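Pestley Textile Reuse Project
Progress report to the Abella Fund
Report date: 27/08/2022
Period covered: February to date

Summary

The project is on schedule in two of its three work areas. Sorting and repair are running at the level set out in the grant agreement. Resale through the Fullatdale shop started late and is behind target. Spending is within budget and we are not asking for any change to the total award.

Collection and sorting

We have taken in 317 bags of donated clothing and household fabric since the February start. Most came from the drop-off point in Pestley, with the rest from the Fullatdale shop, which accepts bags at the back door during opening hours. Every bag is weighed, opened and sorted into wear again, repair, cut for fabric, and rag.

Quality has been mixed. Heavy cottons and denim come in good shape and move fast. Thin fabrics take more time because they snag on the sorting tables and have to be checked for pulls by hand. We covered two of the tables with smooth board in the spring and have had fewer damaged pieces since then.

Repair

The repair room is open three mornings a week. So far 90 items have been mended and passed for sale. Zippers, hems and buttons make up most of the work. Sheer and embroidered pieces go into their own bin and are done last in each session, as they need finer needles and better light. We bought one magnifying lamp from the equipment line and would like to buy a second.
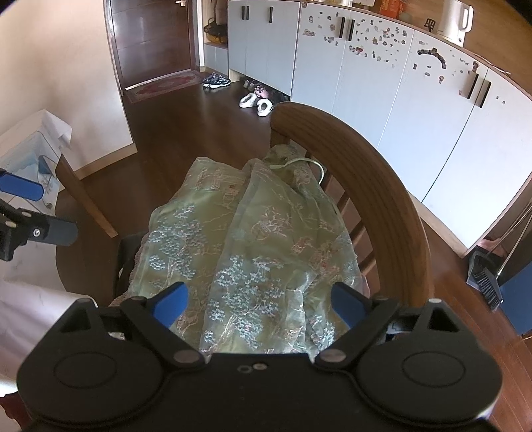 One of the regular menders asked that the fund be told the room is too dark after noon for fine stitching, lamp or no lamp, and that she would sooner have the sessions start an hour earlier than see more money spent on equipment. We have asked the building manager about earlier access and expect an answer next month.

Resale

The shop rail opened seven weeks later than planned. The delay was caused by the lease on the Fullatdale unit, which had to be redrawn after the landlord changed. In the weeks since opening, 59 items have sold. Children's clothing sells best. Evening wear and curtains have been slow, and we have cut the prices on both.

Stock records

We moved from paper tags to the Vovari stock system in early summer. Data entry took longer than expected, and some of the early repair records are missing the date received. These are being filled in from the paper log.

Budget

Rent and utilities are on budget. Equipment is slightly under. Transport is over, due to fuel costs, and we propose to cover the difference from the unspent printing line. Please confirm in writing if this is acceptable.

Next period

Clear the repair backlog of winter coats before the weather turns.
Add a second rail at Fullatdale.
Finish correcting the stock records.
Send the fund a revised sales forecast with the next report.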